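Engraved name badges for a big event: magnet or pin?
Forum: Signs, Badges & Personalized Goods

tallyho_prints
March 22, 2025
So excited, I just landed my first real badge order! 566 name badges for a hospitality conference in May, two-line engraving, full color logo on the left. I've only ever done door plates and trophy tags, so this is a huge step up for me. Client says "whatever fastener you think is best." Magnet or pin? I'm leaning magnet, everybody loves magnets!

Brerkell_Bill
Congrats, great order! Magnets all the way. No holes in anyone's good jacket, and they sit straight. I buy the two-post kind from Montecinos and they hold through a heavy blazer no problem.

inkandoak
Going to disagree with Bill. Magnets are lovely until someone with a pacemaker is on the list. Ask the client first, and have pins ready for anyone who wants them. They also slide down thin blouses, so the badge ends up at belt level by lunch.

Brerkell_Bill
Fair on the pacemakers, I should have said that. But sliding? Only with the cheap single-disc ones!

inkandoak
I had it happen with good ones, Bill. Silk is silk.

Hermenegildo Alvarado
I love doing badges for this crowd! My vote is a mix: 512 on magnets and the rest on pins. Get the name list in a spreadsheet and make the client sign off on spelling before you cut a single one. Make the first name BIG, too. People read badges from across a drinks table, and a last name in tiny italic is fine.
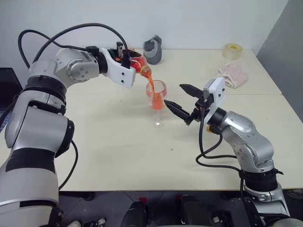 Orange drink going into a stemmed glass.

For the plastic I'd go with matte Vernis over the glossy. Gloss bounces the ceiling lights right back at you and the name disappears.

tallyho_prints
This is gold, thank you!! Never thought about glare. Does the matte scratch easily?

Hermenegildo Alvarado
A little. Leave the film on until they're packed and you'll be fine.

pnw_plaques
Butach matte holds up better than Vernis if you ask me, but the white is kind of creamy. Get a sample chip next to the logo before you commit.

tallyho_prints
Ordering chips of both tonight. Will post the test badges when they're cut!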